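**FOR IMMEDIATE RELEASE**

August 27, 2019

# Fovitz Opens Orders for Kozma Hand and Relent Palm Covering

PLOKOW - Fovitz today opened orders for Kozma, a five-digit robotic hand for handling small household goods, and for Relent, the soft ribbed covering fitted to its palm and back. The two are sold together as a kit or separately. Kozma kits ordered from this date ship with Relent already fitted.

Kozma has four fingers and an opposing thumb. Each finger is a white segmented housing with its joint mechanism built in, ending in a rounded black tip. The tips are replaceable and are held by one fastener each. A worn tip can be changed on the arm, with power off, using the driver supplied in the kit.

The hand is meant for objects that deform under load: tubes, pouches, sachets, soft bottles and bagged goods. Rigid grippers tend to crush these items or push them along the work surface before a grasp is formed. Kozma is driven at low closing force by default, and the limit can be set for each digit from the controller. The thumb has its own setting, so it can hold one end of an item while the fingers are placed.

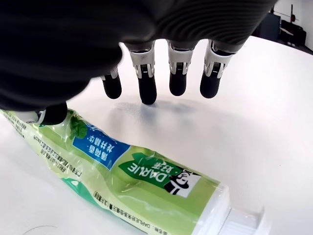

Default settings for flat and tapered packaging are stored on the controller under the "soft goods" profile. Users can copy the profile and edit it, but the original is locked. Profiles are plain text files and can be moved between hands of the same revision.

## Relent covering

Relent was first supplied to early customers in April as an add-on. It has two jobs. It closes the gaps in the palm where thin film and string can catch, and it gives the palm a compliant surface for grasps that bring an item in past the fingertips.

The ribs run in wide curves across the palm so that the covering can fold as the hand closes. Customers should expect some bulging at the thumb side when the hand is fully open. This is normal and does not call for refitting. A covering that has slipped past the marked line at the wrist should be removed and fitted again.

Relent can be wiped down with a damp cloth. It should not be machine washed, and solvents should be kept away from it. Fovitz recommends inspection every 1000 grasp cycles and replacement when a rib has split through. The controller keeps the cycle count and shows a notice when inspection is due.

## Mounting and control

Kozma mounts to the arm through an adapter plate. Plates for 6 common flange patterns are available at the time of order, and a drawing is supplied for customers who prefer to machine their own. Power and data run through a single connector at the wrist.

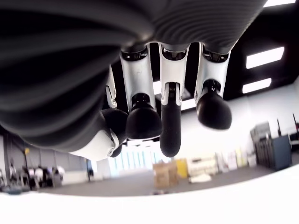

The software package includes a driver, a joint-level command interface and a logging tool. The logging tool records commanded position, measured position and motor current for every digit against a common clock. Logs can be exported as CSV. A tool for replaying logged motion is included but is limited to reduced speed in this release.

Known limits of the current release are listed in the product manual. The main ones are that wrist calibration must be repeated after an adapter plate is changed, and that the driver supports one hand per controller - support for paired hands is planned for a later version.

## Availability

The kit contains one Kozma hand (left or right), one fitted Relent covering, one spare covering, 5 spare digit tips, the controller, cables and the tip driver. The first production batch is 26 kits. Orders are filled in the sequence received, and the adapter pattern must be stated on the order form.

Customers who bought Relent in April can exchange unused coverings for the current version through the Plokow service desk. Used coverings are not eligible.

**About Fovitz**

Fovitz designs and builds robotic hands and hand coverings in Plokow. Its customers include research laboratories and automation integrators.

###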